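# Wiping down and storing stuff in the Lapointe shed, quick notes

6th August. Adding to the June list, sorry for the mess.
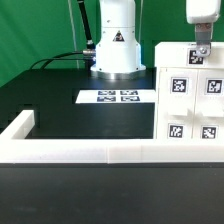 *Black tabletop, white drawer cabinet, green cloth hung up behind.*

**Dark work surfaces**

- Show everything. Dust, prints, glue. Dry cloth first, always, then damp.
- Dish soap, a few drops in 500 ml warm water. More soap = streaks.
- Dry straight away with an old T-shirt. Not a towel, lint everywhere.
- Dried wood glue: damp rag on top, leave it 11 minutes, plastic scraper. No metal!

**Drawers that stick**

- Empty the drawer first. Half the time it's a screwdriver wedged at the back.
- Candle stub along wooden runners. Metal runners, wipe out the old grease and use a tiny bit of new.
- Still sticking in damp weather? Leave it open overnight with the heater on low, then wax. Don't plane anything in summer, you will regret it come winter.
- Labels on the front edge, pencil on masking tape. Marker looks nice but I change my mind to often.

**Cloth hung on a wall**

- Wash before hanging or it shrinks and pulls the hooks out. Did that at the Kurasmont place.
- Steam the folds while it's hanging, top down. Hand steamer from Brotness still going, leaks a bit.
- Bulldog clips beat thumbtacks. Tacks tear.
- Vacuum with the brush head, low suction.

**Cables**

- Loose loops, velcro tie. Never wrap tight around your elbow.
- Sticky old cable: rubbing alcohol on a rag, unplugged obviously.
- Tag both ends.

**Screws and small bits**

Counted the jam jar once, 239 screws, maybe a third of them usable. Tossed the rest. Now:

- up to 3 sizes per jar, no more
- bent or stripped goes in the metal recycling same day
- rice in a little cloth bag at the bottom for damp. Swap it when it clumps
- magnet in a sandwich bag for picking up spills, turn the bag inside out and they drop off

**Smells**

Baking soda in a saucer, back of the shelf. Coffee grounds work too but they go moldy if there not bone dry. Oily rags outside, flat on the line till stiff, then a lidded metal can. Don't ball them up, they can catch fire on thier own.

Mindasmont hinge oil: one drop, work the hinge, wipe. Squeaky shed door still to do. Also need more masking tape.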